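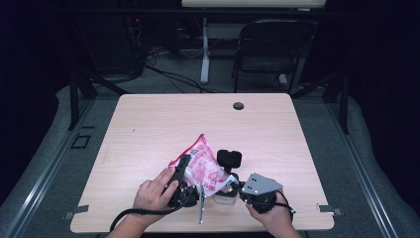
I've had the Alvarado small table for a good while now, long enough to have opinions, so let's go. I wanted a light wood look, close to square, nothing fancy, a spot for one person to work and eat snacks (a lot of snacks) without taking over the whole room. Mine came from Sturavetti, where it was $393 in November, and I did wince a little when I hit the button.

First, the good stuff. The color is lovely! It's a pale beige with a grain so faint that you only really notice it when the light comes in low around 4 p.m., and it goes with everything I own. The corners are slightly rounded, and my hip is grateful, as my last desk had corners like a chisel and I walked into it daily. The almost-square shape took some getting used to — I kept trying to set things out in a long line the way I did before — but now I pile things toward the middle and it works fine.

Then there's the cable hole. It's small and round and sits up near one edge, a bit off center. Mine takes 2 cables happily, and a third if the plug is skinny. My phone charger goes through, my lamp plug does not, so the lamp cord goes over the back and bugs me every single day. Jeanie Buchanan at work has the bigger Alvarado and says hers has the same size hole, which seems stingy on a table that costs even more.

Snack report, because this is how I really use it. Chip dust shows up less than I expected on the pale top, but salsa is another story. I left a blob of Zesto on there overnight (my fault) and got a faint orange ring that took a week of wiping to fade. Plain dish soap did better than the Zaso spray I bought specially. Cold drinks in a thin plastic cup leave a puddle like they do anywhere, so I keep a coaster out now.

Assembly took me 37 minutes by myself, with a break to look for the hex key I was sitting on. The instructions are all drawings and step six is upside down, or I was. Tighten everything again after the first week or so. Mine had started to wobble when I typed, and a quarter turn on each bolt fixed it.

Would I buy it again? Yes, though at $300 I'd be a lot louder about it. Four stars, and the missing one is for the lamp cord.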